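Wundell Acrylic Tumblers, Set of 6: Review After Daily Use

Posted February 14, 2022
By Wafula Langat
Filed under: Kitchen, Drinkware

I bought the Wundell tumblers in October to replace a set of glass ones that had been going down one by one. We have two kids under ten and a tile floor. I wanted something clear that would survive a drop and still look all right when my in-laws come over for dinner.

The set comes in a plain cardboard box with dividers. Each tumbler holds 13 ounces to the brim, a little less if you want to carry it across a room. There is no printing on the sides, only a small molded mark on the base. Mine had paper stickers on the bottom that took some scrubbing to remove. Cooking oil and a paper towel did it in the end.

Weight and feel

They are light. If you are used to heavy glasses you will probably lift the first one too fast. The walls are straight for most of the height and the base is thicker than the rest, so a full tumbler sits steady. An empty one can be knocked over by a sleeve. The rim is smooth and a bit thicker than glass, and my wife noticed it more than I did. She still uses a glass for wine.

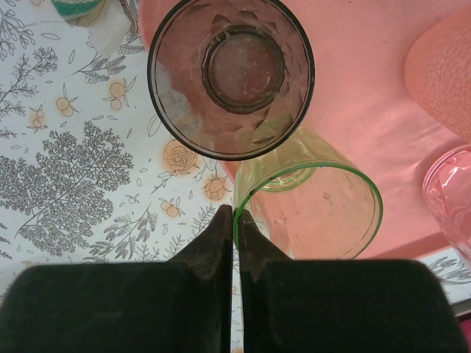 Drop test

I didn't set up a formal test. Over the winter they have been dropped from the counter, from the table and once down the basement stairs. Five are fine. The one that went down the stairs has a short crack near the base and now holds pencils. I would call that a good result for the price.

Dishwasher

The leaflet says top rack only, no heated dry. I followed that for the first month and then forgot. After several cycles with heated dry on, two of the tumblers picked up a faint haze on the inside. It does not wash off, and vinegar made no difference. The ones I kept away from heat are still clear, apart from light scratches on the outside from stacking.

Stacking is the weak point. They nest deeply, and if you put them away damp they stick together. Running warm water over the outer one loosens it. I now store them side by side, which takes up more of the shelf than I would like.

Hot drinks

Don't. The leaflet rules it out, and I tried warm tea anyway. The tumbler did not warp but it was uncomfortable to hold and the taste of the tea hung around until the next wash. Cold drinks leave no taste that I can find. Ice water makes the outside sweat less than my old glasses did.

Compared with the Plostholm

My neighbor Kimutai Kimaro has the Plostholm set, and we swapped for a week. Plostholm's are heavier, with a wider mouth that fits a sponge and a hand together. They also cost nearly twice as much. If you wash by hand, I think they are worth the extra. If everything goes in the machine, get the Wundell.

Ratings

Looks: 4 out of 5
Durability: 4 out of 5
Cleaning: 3 out of 5
Value: 5 out of 5

Comments (2)

Elibariki Mabula: Same haze on mine, also from heated dry. I wrote to the store and they sent two replacements without asking for a photo. Worth an email.

Wycliffe Koech: Do they come in a smaller size? 13 ounces is a lot of juice for a four-year-old.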